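Téléopération dans Tullano : ça vaut quoi, vos démos ?

jponce
23 janvier 2025
Je reprends le sujet ici. On a enregistré 70 démonstrations à la manette dans le simulateur, tâche « saisir la pièce sous l'abat-jour ». Fidora annonce partout qu'une douzaine suffit. Moi je demande à voir. Avec 12, la politique entraînée fonce à côté dès qu'on tourne la lampe.

Ce qui me gêne, c'est l'approche finale. Les deux doigts doivent encadrer l'anneau du bas, sous le moyeu, et à la manette on corrige sans arrêt.
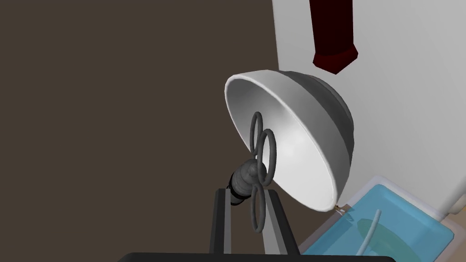 Du coup le modèle apprend aussi nos hésitations. Je doute que 761 épisodes de plus y changent quelque chose.

wernell_fan
Pas d'accord. Les corrections, c'est justement ce qu'il faut garder. Si tu ne montres que des trajectoires propres, il ne saura jamais se rattraper.

krabot
Mouais. Se rattraper, d'accord – trembler pendant trois secondes devant un anneau, non. Chez Imhof on guide le bras à la main et on coupe les pauses.

jponce
À la main en simulation, tu m'expliqueras comment.

krabot
Bras maître, évidemment. Tu bouges le petit, l'autre suit.

wernell_fan
Et le retour d'effort ? Sans ça, ton bras maître ne vaut pas mieux qu'une manette.

jponce
J'ai coupé les pauses sur 69 épisodes, le dernier était corrompu. Je relance cette nuit, sans y croire beaucoup.

Jaqueline Ponce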